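The Sencombe Gauge

The gauge at Sencombe was read twice a day, at six and at six. Senad Stojanović had done it for 20 years. The figure went into a ruled book in pencil, then by telephone to the office at Dutmont, where it was written down again.

On February 6, 2019 the morning reading was 297 centimetres. The evening reading was 297. The following morning it was 297 again. There had been rain on the hills all night and the drain by the lock house was running over the path.

He checked the staff for weed. He checked the float, the wire and the counterweight. All moved freely. He telephoned Dutmont and gave the figure.

"You gave me that yesterday," said Chukwuemeka Akinola.

"It is the same figure."

"Effiong has gone up 46 since midnight. It's three miles above you."

"I know where Effiong is." 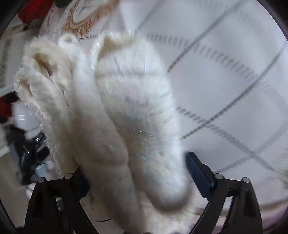
Akinola drove out at noon with a levelling staff and a spare float. He set up on the bench mark and took the water level independently. It came to 297. He moved the instrument and repeated the work, with the same result.

They walked upstream along the bank. At the Plidon footbridge the river was brown and fast and well up the piers. At the bend below it was slower. By the lock house it was level and made no sound. Neither man could find a place where the one became the other.

"Where does it go?" said Akinola.

Stojanović had no column for that. He opened the book to November, nine years back, and showed him a run of identical readings, five days long, initialled by himself. The entry after it was 60 lower.

"What did you report?"

"The figure."

At six o'clock Akinola held the torch. Stojanović read the staff, wrote 297, and passed him the pencil to initial it.

Comments (3)

marshlight: Read it twice. Is the November drop meant to be the ending?

T. Orwin: A float gauge that size would have a chart recorder by 2019. Otherwise the procedure is right.

pellam_j: More of these two please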